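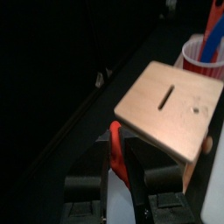

Home Articles Issues About Contact

3.2 Slotted boxes and open cups

The second group of objects was the one people had most trouble sorting. We asked each household to say which things on a table were for keeping and which were for using, and to put them in a row in whatever order seemed right. Cups and trays, no problem. A box with a slot in the lid, big problem. Coin box to some, recipe cards to others, one person said ballots.

Wood boxes with a lid slot came up in 313 of the sorting sheets. Most sheets put them under "keeping", a smaller group left the line blank. The knob on the side didnt help much. Strebel's pilot in March used a plain box, no knob, and got the same split, so we dropped the knob as a factor early on (see 3.4).

Open cups holding tools were rated "using" nearly every time. Handles sticking out seems to be what does it. Color of the handles made no difference we could find. Same cup with nothing in it went back to "keeping" for many raters, which we did not expect and did not have time to follow up.

Search this journal Go Advanced search

Layout next. Figure 2 shows a table with a row of things along the back, and a large white cutting board in front of it. The row has a light blue container, a box with a slot in the lid and a pink cup with two utensils, with a flat pink tray beside the cup. We were after the gap between the row and the board, the part raters called "the front".

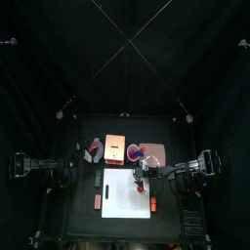 Figure 2. Back row and board, table layout.

Kilian Marti objected that "front" is a kitchen word and that anyone who cooks will read a cutting board as the place where work happens, whatever sits behind it. Fair point. He would of liked a desk blotter in its place, and we ran 400 extra sheets that way. The back row still went to "keeping", a bit less strongly. The front stayed "using".

So position matters more than the object, at least for boxes. A slotted box moved onto the board changed category in more than half the sheets, a cup almost never did. Trays were mixed and we have nothing good to say about trays. Full counts for all 3,404 placements are in the apendix, sorted by object and then by household.

2 comments Share Print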